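## 3. Wearing Trials with Full-Body Party Costumes

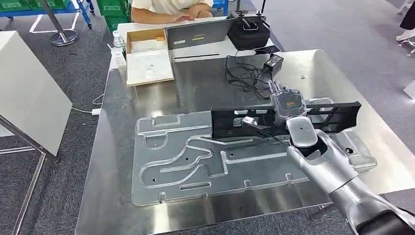
**Figure 1.** Gray robotic hand in clear film over a long black molded part, with a small white and silver connector in front of it.

We now come to the part of the study we enjoyed the most, the wearing trials, in which grown people were asked to spend an evening inside a padded costume and then tell us how it went. The costumes came from two sellers, Votport and Teria, and were picked because they sit at opposite ends of the market. The Votport suit is a one-piece foam shell (ours was a pineapple) that goes on over the head, while the Teria suit is a soft jumpsuit with a zipper up the back and a separate hood. Both are sold in a single adult size, a claim we were eager to put to the test!

The trials took place in April at a dance hall in Zanstead, over 11 evenings, with 12 wearers. Each wearer tried both costumes on different nights, and half of them began with the foam shell. They were free to dance, eat, sit down and visit the restroom as they would at any party, and we asked only that they note the time whenever they took off any part of the costume. At the end of the night they filled out a short form about warmth, ease of movement, how well they could see and whether they would wear the thing again.

Sitting down was by far the biggest complaint about the foam shell. Of the 12 wearers, 7 told us they had given up on chairs altogether and spent the evening leaning on the bar or the wall, and several of the taller ones added that the bottom hoop pressed against their knees on the stairs. The jumpsuit had no such trouble, though it drew a good many remarks about the zipper, which can't be reached without a friend (one wearer suggested a ribbon tied to the pull, and we have used one ever since).

Warmth was a closer contest than we had guessed. The shell is open at the bottom and lets in a fair bit of air, and wearers who kept moving found it quite bearable. The jumpsuit felt cooler for the first hour and then steadily stuffier, mostly on account of the hood, which almost everyone had pushed back before the music ended.

We also asked how much fun people had, and on this question the pineapple won easily. Strangers wanted photos with it, and its wearers forgave it a great deal. The fit scores, following the Montoya scale of 0 to 200, favor the jumpsuit for nearly every body shape, and we take up that gap between comfort and enjoyment in Section 4, along with the matter of washing.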